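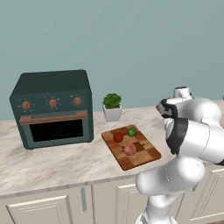 # Software engineer, simulation and evaluation (kitchen manipulation)

Drundis is hiring one engineer to work out how much of what our simulator tells us is true.

We write planning and control software for robot arms that do kitchen work. Most of it is developed against rendered kitchens: an arm at a counter, an oven with a long door handle, a few round things on a chopping board. It looks good. We have come to think that looking good has cost us time, as people believe a result sooner when the marble is nicely lit.

## Where we are

Our current planner, Mistaria, passes nearly 80 per cent of its tasks in simulation. We don't quote that number to customers and would rather you didn't get excited by it either. The same planner on the real arm does a good deal worse, and we can explain only part of the gap. Contact is badly modelled. The grasp checker is too generous with round objects. Door hinges in the simulator are better behaved than any hinge we have bought.

There are 165 tasks in the test set. Several were written by the same people who wrote the planner, and it shows.

## What you would do

- Take over the test set, throw out the tasks that prove nothing and write harder ones.
- Build tooling that replays a failed run from the real arm inside the simulator, so we can see where the two part ways.
- Fix the contact settings, or tell us they can't be fixed and what to use instead.
- Review claims in our internal reports before they go out. This includes claims made by the founders.
- Keep Halvorsen, our job runner, on its feet. It is old Python and there is more of it than there should be.

You won't be training large models. If a learned policy turns out to be the right answer to something, you may argue for it, with baselines.

## What we need from you

Solid C++ and Python. Some time spent with a physics engine, long enough to have stopped trusting it. Enough statistics to say how many runs a comparison needs, and the patience to wait for them. You should have worked with a physical robot at some point, even a small one.

A doctorate is fine and so is no doctorate. We don't care which motion planning library you prefer.

## Terms

Permanent, full time, with 2 days a week from home if you want them. The rest is at the Drerkell building, where the real arm lives. The team is 23 people, including sales. Holiday is 28 days plus bank holidays. Pay depends on experience and we will tell you the band in the first call, before you spend an evening on anything.

## Applying

Send a CV and one page about a result you once believed and later had to take back. What was wrong with it, and how did you find out? We read this page first. Please leave out demo reels.

Write to Linnea Strömberg, who runs the evaluation group. Interviews will be held in December: a call, then an afternoon here going through real failure logs with two of the team. There is no whiteboard test.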